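Notebook – Kokeck simulation, demo collection
September, entry 4

Second block of scripted demos in the simulated flat. Aim was to get to 100 clean episodes for the first task family before changing anything in the scene generator. Did not get there, see below. Jayanthi ran the scripts in the morning, I took over after lunch and did the checking.

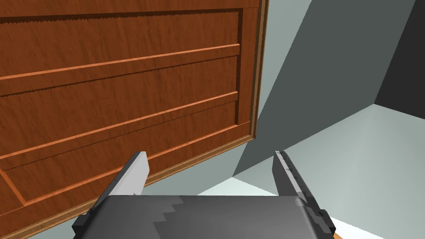
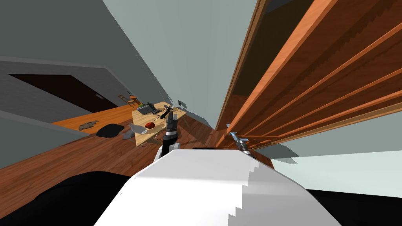
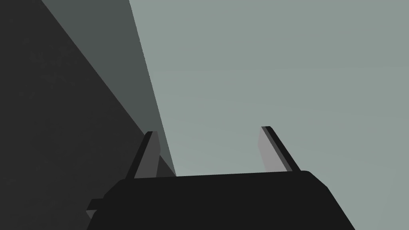

Renders from the block, cabinet front in the first, table and bookcase in the second, plain grey surfaces in the third.

Settings carried over from the last entry. Renderer on the cheap preset, no anti-aliasing, so expect stepping along the mouldings and the robot shell. Left it that way on purpose: Nithin wants to know whether the policy cares before we pay for better frames. My guess is that it will care at thin edges and nowhere else. No evidence either way yet.

Total on disk is now 1,882 episodes, all task families together, including the old ones from the Tastel layout. Those need a flag in the index. The joint order changed between layouts and the loader does not complain, it just trains on rubbish. Have added the flag to the writer for new data. Old data still to do.

Problems today:

Views with little in them. When the gripper is turned towards a bare wall, the wrist picture is fingers and flat grey and not much more. A single picture of that sort says very little about where the arm is. Jayanthi would drop them. I would rather keep them and check that the joint readings are present on the same step, as the policy will meet these views when it runs. Agreed to keep them for now and tag by how much of the picture is untextured, threshold to be set later.

Timing. The body view was one step behind the wrist views in eight episodes. All eight came from the same worker, which had been restarted without clearing its queue. Pulled them out of the set and fixed the start-up script. The check now compares step numbers across all views and refuses to write if they differ. Should have been there from the start.

Tilt. The body view is steep. Nithin asked if this was a bug in the camera mount. Went through the transform by hand and it agrees with the scene file, so the mount is as specified. Whether the specification is sensible is another matter. Rotating the pictures before training would be easy but then the stored extrinsics would be wrong unless we rotate those too. Left alone.

Small objects. Thin dark items on the table are hard to pick out next to a dark gripper at the size we train on. Tried a crop on the tabletop with the Weldu resizer: better to look at, no numbers. Worth a proper run with and without the crop, same seed, same split.

Language labels. The templates still say "cupboard" in some places and "cabinet" in others. Variation is fine if it is sampled, but at present the word depends on which script was used, so it gives away the task. Will merge the templates and draw the word at random – Jayanthi to check the list.

To do:
Flag the Tastel episodes in the index.
Rerun the eight that were pulled.
Merge label templates.
Crop comparison once the Lekine machine is free.
Ask Nithin what he counts as a clean episode. My filter and his disagree on those where the arm pauses for a long time before closing. I have been keeping them.

Left the overnight job running with the new step check on. Logs go to the usual folder, worker 4 excluded until its queue has been looked at.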